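Household Help > Cleaning and Stains

Getting white plastic garden chairs white again (green in the grooves, yellow on top)

gravelpath
Posted 19 Nov 2019, viewed 558 times

Our village hall at Bratby owns 23 white plastic garden chairs, the moulded stacking sort with a ribbed seat and a name stamped underneath (Rasero, if it matters). They have lived behind the hall, under a tarpaulin that was mostly somewhere else, for longer than I've lived in the village. At the last meeting I said, out loud and in front of witnesses, that they'd only want a bit of a wipe. They are now in my garage.

The flat parts came up fairly well with washing-up liquid and hot water. The trouble is everything that isn't flat. The ribs have a greenish line along the bottom of every groove, there's a grey bloom on the arms that comes back as soon as it dries, and the six chairs that were on top of the stacks have gone the colour of weak custard. I've tried a scouring pad on one of the custard ones. It is still custard, but now it's matt custard.

I've also bought a bottle of something called Doduron from Haddad's in town, which says "for all hard surfaces" on the front and then spends the whole of the back listing hard surfaces it isn't for. Plastic isn't on either list.

We had a quote of 800 pounds for new chairs, and the hall would like to spend that on the roof. They're wanted for January, when there's a lunch. What actually shifts the green, and can anything be done about the yellow? I'd like my garage back.

oldmopbucket

Three different problems there, so stop using one thing on all of them.

The green is algae. Washing-up liquid will take the top off it and leave the rest to grow back. Use ordinary thin household bleach, a capful or two in half a bucket of cold water, brushed into the grooves and left to sit before you go back to it. Do it outdoors, in gloves and in a jumper you dislike. Rinse well. Never put bleach in the same bucket as vinegar, limescale remover or anything with ammonia in it, and that includes the mystery bottle from Haddad's. If the back label doesn't tell you what's in a thing, it shouldn't be meeting bleach.

The grey bloom is either chalking, where the surface of the plastic has started to break down in the sun, or it's hard water drying on. Wipe one arm with white vinegar on a day when the bleach is put away and the chair has been properly rinsed. If the bloom goes, it was limescale. If it comes off on a dark cloth like chalk off a blackboard, it's the chair.

The yellow I'll leave to someone with more patience.

Put the scouring pad in the bin. Every scratch is somewhere new for the green to live. A stiff washing-up brush is as fierce as you want to be, with an old toothbrush for the corners.

tupperware_widow

I did a set of these for my mother two summers ago and have opinions.

First, soak them. People go straight to scrubbing because it feels like progress. If you've got a paddling pool or an old bath, fill it with warm water and a scoop of biological washing powder, put the chairs in upside down with the seats under, and go and have your lunch. I gave mine 20 minutes the first time and it wasn't enough. The second lot had all afternoon and I barely had to brush them. Keep the bleach for whatever's left afterwards, and rinse the powder off first.

Work along the ribs, not across them. Going across, the bristles skip from one top to the next and clean the only bit that was clean already. I spent most of a morning finding this out. A wooden lolly stick with a damp cloth wrapped round the end is very good for the bottom of a groove and costs you one lolly.
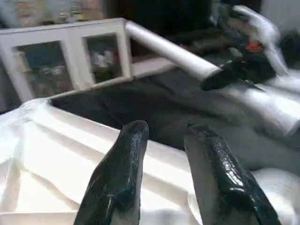
Is it all right to use a pressure washer on plastic chairs?

A gentle one is fine on sound plastic, with the wide fan nozzle and the lance held well back. Keep it off any chair that is already chalky or has hairline cracks near the legs. The jet can open a crack, and on a chalky surface it strips the loose layer and leaves it rough, so it gets dirty faster next time. It will also move the green from the chair to your trousers, your windows and the neighbour's car.

As for the yellow, I'm afraid it's sun damage, and it's in the plastic. You can't wash it out any more than you can wash out a suntan. There is a method with hair bleaching cream (the peroxide stuff) where you paint it on, cover it in cling film and leave it in sunlight. I've seen it work on an old computer keyboard. On a garden chair you'd need a vat of the stuff and some sunshine, and you are asking in November. I tried it on one arm of one chair and ended up with a chair that had one nice arm.

Paint is the honourable way out. Clean, dry, rub down lightly with fine paper, then a spray paint that says it's for plastic. Thin coats. Leave it several days before anyone in a good skirt sits on it, whatever the tin claims. Your matt custard chair is now halfway through its preparation, so well done.

dave-ish

Cushions

gravelpath

Thank you all, even the cushions.

Update for anyone who has the same stack in their garage. The soak was the thing. I don't own a paddling pool, but the wheelie bin people had just been and I had a very thorough go at the recycling bin first, and it takes one chair at a time if you're not proud. Biological powder overnight, brush along the ribs, rinse, then weak bleach on the grooves the next day. The green has gone from all but two, and those two have gone to the back of the pile, where they'll be very comfortable.

The grey was chalk and not limescale. It came off on my good black gloves. It does come back when it dries, but fainter, and I've decided it's a finish.

I haven't painted anything. I put all six yellow ones together round one table and they look as though somebody chose them. The Doduron I used on the garage floor. It made a clean patch the size of a dinner plate and now the rest of the floor looks terrible.

oldmopbucket

Before you stack them again, let them dry right through, legs and all. Stacked damp they'll be green by Easter, tarpaulin or no tarpaulin. And take a photo of them clean, in case you're asked what you did all week.

gravelpath

They're drying in the hall. It's no longer my garage's business.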